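4. What Sitters Remember About Being Photographed

4.1 The first few minutes

When we began the interviews for this part of the study, we expected people to talk mostly about their pictures. We had printed them out, after all, and laid them on the table in front of each former sitter, and we had a careful list of questions about pose, clothing and background. What we got instead, again and again, were stories about the walk from the car. People remembered whether the photographer came out to meet them, whether their mother was carrying the spare shirt, whether they had eaten. Several could describe the parking lot at Rasitz in better detail than the portrait that had hung in their parents' hallway for years.

We have come to take those stories seriously. In the older writing on school portraits, the session is usually treated as the moment the shutter opens, and everything before it is a kind of waiting room. Our sitters did not divide the afternoon that way. For them the portrait had already started when an adult they barely knew asked how their day was going and then, in the better cases, listened to the answer. One young woman, photographed in her last year of high school, told Chelsea Dunmore that she had spent the whole drive practicing a smile in the side mirror and then forgot all about it, "because she asked me about my trombone, and I can talk about my trombone forever." The portrait her family chose shows her halfway through a word. She used to dislike it and now keeps a copy in her wallet.

Not every memory was as sunny as hers, of course. A smaller group described sessions that felt hurried from the start, with the photographer looking past them at the sky and worrying out loud over the light (a habit, we should admit, that one of the present authors shares). These sitters tended to say that they looked "fine" or "okay" in the finished pictures, and they had rather little else to say. We do not want to lean too hard on this, as people who were unhappy with an afternoon may be unhappy with its pictures for all sorts of reasons, but the pattern was steady enough that we built the second round of questions on it.

4.2 Who else is standing there

The second round asked about company. Senior portraits in the towns we visited are very much a family matter, and it is common for a parent, a younger brother, a grandmother and perhaps the dog to come along. The two studios that opened their appointment books to us, Flevell and Leiva, handle this in quite different ways. Flevell welcomes everyone and keeps a row of folding chairs for them. Leiva asks parents to stay for the first set of pictures and then sends them down the street for coffee, politely but without much room for argument.

We had guessed that teenagers would prefer the Leiva arrangement, and many did say so when asked straight out. Yet when we let them simply tell the story of the day, the people on the folding chairs kept turning up as the best part of it. A father who made a terrible joke. An aunt who fixed a collar. A grandmother who cried a little and was teased for it all the way home. It seems quite possible to wish your family were elsewhere during the session and to be glad, some years on, that they were not, and we think both of those feelings deserve a place in any account of what these portraits are for.

Church groups and school clubs added one more kind of company. Where a photographer already knew the sitter through a youth choir or a weekly class, the session was described in warmer and looser terms, often with first names. It also carried a certain burden. A boy photographed by his own choir leader said that he could not bring himself to tell her he hated the sweater, and so he is wearing the sweater, and will be wearing it on his grandparents' piano for as long as there is a piano. Junaid Usmani, who carried out that interview, notes that the boy laughed through most of it, and that his mother did not.

4.3 Words that travel with the picture

A portrait is seldom passed along in silence. The photographers we spoke with nearly all write something when they share a session online, from a single line to a small letter, and families read these notes far more closely than we had supposed. We collected a set of them, with permission, each between 500 and 600 words at the longest and many a good deal shorter, and then read them back to the sitters they had been written about.

Reading them aloud turned out to be the most moving part of the project for us. The notes lean on a fairly small stock of kind words (sweet, talented, beautiful inside and out), and it would be easy to be a little superior about that. The sitters were not. They passed over the adjectives quickly and stopped at whatever was particular: that she had arrived straight from swim practice with her hair still damp, that he had carried the reflector up the hill without being asked. One particular thing, correctly remembered, seemed to stand for having been seen at all. Where a note had no such detail, a few sitters supplied one themselves, out loud, as though finishing it on the photographer's behalf.

Figure 3. Hand-held gripper with a black V-shaped finger assembly; a black-and-white square marker rises toward the left. 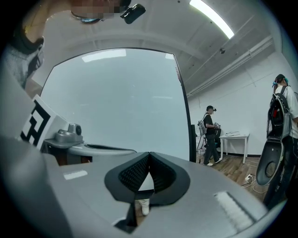

The notes also had a second life that we did not plan to study and wish we had. Parents printed them. They were tucked behind the picture in the frame, read out at graduation suppers, and in one household copied by hand into a baby book that had otherwise stopped at the first lost tooth. Poneck, the lab that prints for both studios, has offered for a while now to set a short text on the back of a mounted portrait, and the owner at Leiva told us that she began using this service only after a mother asked her for "the nice thing you wrote" and she could no longer find it. She has since kept every note in a folder, and she was generous enough to let us sit in her kitchen and read through it from mid-afternoon until well past supper.

There is an awkward side to this as well. A note written in good faith for a seventeen-year-old can feel tight across the shoulders a few years later, rather like the clothes in the picture. Plans get mentioned, and plans change. A young man whose note congratulated him on a college he left in February of his first year asked us whether such things could be edited, and we did not have a good answer for him. The photographer, when he finally wrote to her, changed the line the same evening and sent him a new print of the portrait along with it. Other sitters had thought of asking and never had, mostly out of a worry that it would seem ungrateful.

We asked both studios whether they talk with families about how long a note will stay up. Flevell does not, though the owner was interested in the question and wrote it down. Leiva mentions it at the ordering appointment, when the family is already choosing sizes and trying to remember how many cousins there are, and by the owner's own account it tends to slide past. Several parents at Leiva were sure that it had never come up. We return to the matter of consent in Section 5, where the photographers' side of these conversations is taken up more fully.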